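Pradby Wooden Serving Tray: Review After a Month of Daily Use 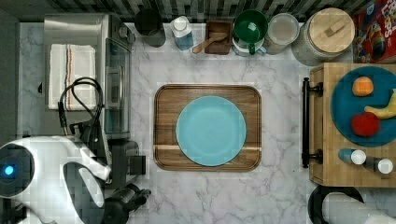 Why I bought it

I wanted one tray that could live on the kitchen counter and also carry breakfast to the porch. The old one was plastic and had warped in the dishwasher, and the printed pattern was wearing off. I looked at a Besix tray first, but the rim was so low that a cup could slide right over it. The Pradby had a proper raised rim and rounded corners, so I ordered that. It came from a kitchen store in Salem and arrived in two days.

Size and fit

Measure your counter before you buy. My counter already holds a toaster oven, the canisters and the mugs, and I was worried the tray would take over. It fits in the middle and I can still reach what's behind it. A dinner plate sits inside with wood showing all the way around, but there isn't much room beside it. Plate plus fork is fine. Plate plus cereal bowl is not. If you want to carry breakfast for two, get the next size up.

Looks

The wood is a warm brown with a striped grain, and mine has a lighter band running across it. The product photos showed a more even color, so expect some difference from one tray to the next. I like the band. It looks good against the marble and it goes with the wooden lid on my big canister. A plain light blue plate looks nice on it too.

Carrying

There are no handles. You pick it up by the rim, and with a full plate you need both hands. The listing gives the weight as 700 grams, which seems right to me. With wet hands the rim is a little slick.

Cleaning

Hand wash only. I wipe it with a damp cloth, dry it right away and stand it on its side overnight. Coffee came off with no mark. Tomato sauce left a faint spot that I sanded out with 400 grit paper and covered with a little mineral oil. I've oiled the whole tray once so far. Crumbs do collect where the base meets the rim, and a dry pastry brush gets them out.

Compared with the Mekano

A relative has the Mekano tray, which has cutout handles and costs 3 dollars more. It is easier to carry but the base flexes under a heavy pot. The Pradby stays flat. For a tray that mostly sits on the counter I would still pick the Pradby.

Good: solid, flat base, raised rim, nice grain
Not so good: no handles, hand wash only, tight for more than one plate

Posted 2018-06-14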